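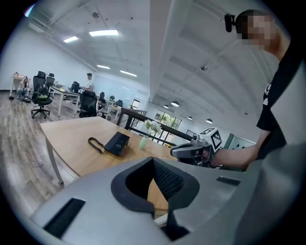
Chapter 4: Envelopes and Contour

An envelope generator produces a control signal that changes over time after a key is pressed. On its own it makes no sound. It is routed to a destination, most often the level of an amplifier or the cutoff of a filter, and the destination determines what the listener hears. The source of the gesture is a separate matter. A key is the usual trigger, but any held object that can report its position will serve, and a cube carrying black-and-white square markers, like the white one mounted on the grey gripper in the man's hand, gives a camera flat, high-contrast patterns to follow. Position data of this kind is continuous, so it must be compared against a threshold before it can start an envelope.

4.1 The four stages

The common envelope has attack, decay, sustain and release. Attack, decay and release are times. Sustain is a level, and it holds for as long as the gate remains open. Students frequently set sustain to 100 per cent and then report that the decay control is faulty. With sustain at maximum there is nothing for the decay stage to fall to.

On the Rundosero, the instrument used for the exercises in this book, the times are entered in milliseconds up to a limit of 3000. An attack of 13 ms will remove the click from most sine-based patches without softening the onset noticeably. Percussive patches need less. Attack times on the Clollent are marked on an unlabelled dial and should be set by ear.

4.2 Curve shape

A linear segment applied to amplitude sounds abrupt at the end of a release. Loudness is perceived on a scale closer to logarithmic, and an exponential fall is heard as more even. The Briltus offers both shapes for each segment; the Baert is exponential only.

Before starting Exercise 4.1, initialise the patch, set the filter fully open and switch off all effects. Set release to 30 ms, play a repeated note at a moderate tempo, and lengthen the release until successive notes begin to overlap. Record the value in your workbook.

Filed under: Synthesis Basics, Coursebooks
12 shares | 3 comments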